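**Bench practice: clearing the work surface before two-arm cloth tasks**

**nolta_bench** - Monday

Members are asked to comment on section 4 of the draft bench rules. The proposed text reads: "Items not required by the task shall be removed from the reach of both arms before motor power is applied." Our site at Clerkley would adopt it as written.

**jdk400**

I do not support "shall." Where two arms hold a cloth between them, plates and utensils on the table are often part of the planned task.

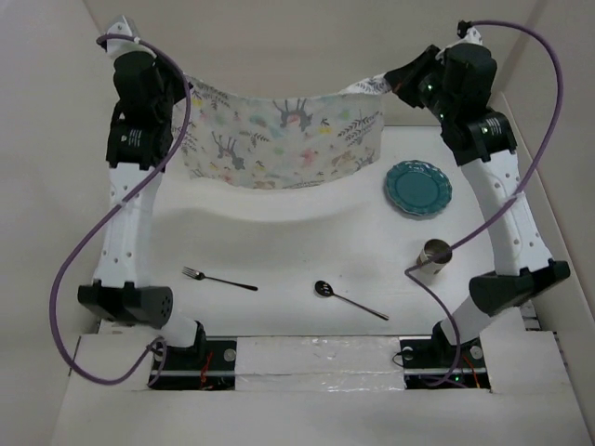

A rule that treats every fork or cup as clutter will be ignored within a month. I would suggest that the task sheet list each item permitted on the surface, and that the operator check the list before each run.

**Julleo_Ops**

We have used a task sheet of that kind for 12 months and can recommend it. Our sheet also covers cable routing: cables are tied to the links and moved through the full range by hand, with power off.

**nolta_bench**

The objection is noted. Would "items not listed on the task sheet" be acceptable?

**jdk400**

Yes, provided the sheet is kept at the bench.

**plainwasher**

I disagree with both versions. A list does not address a lower edge of fabric catching on a utensil. The rule should state a minimum clearance under the cloth.

**Julleo_Ops**

Clearance changes as the cloth moves - a fixed figure would be difficult to enforce. We would prefer a slow first pass with a hand on the stop button.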